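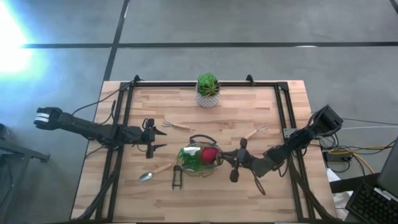 Two-armed robots can learn to tidy up a set of small garden tools from fewer demonstrations than is usually thought necessary, according to a research group at Zavbridge. The claim deserves some care.

The group's method, called Vimness, throws out most of the recordings made by human operators before any training starts. Out of 3000 demonstrations, it kept 922. A pair of arms trained on the smaller set did the job as often as a pair trained on the lot, the group says in a paper put online in December.

Tasks included picking up a trowel by its handle, passing a hand cultivator from one gripper to the other and putting items into a see-through bag. Bags of this kind are a fair choice, as clear plastic is hard for cameras to read and soft sides move when touched.

But the test was a narrow one. The paper reports 737 trials, nearly all of them at the same table with the same tools. Only 19 used a tool the arms had not met in training, and the results for those are tucked into an appendix with no success rate given. The authors describe them as "encouraging".

There is also the matter of who picks the good recordings. Vimness scores each one for smoothness and drops the jerky ones, yet the cut-off was set by hand after several tries. A second lab starting from scratch would have to find its own – and might need a good many recordings to do it.

Simard, the rival method used for comparison, was run with its standard settings. The paper does not say whether tuning it would have closed the gap.

The group says it will release its recordings and repeat the work at its Ginow site, with different arms and a different table.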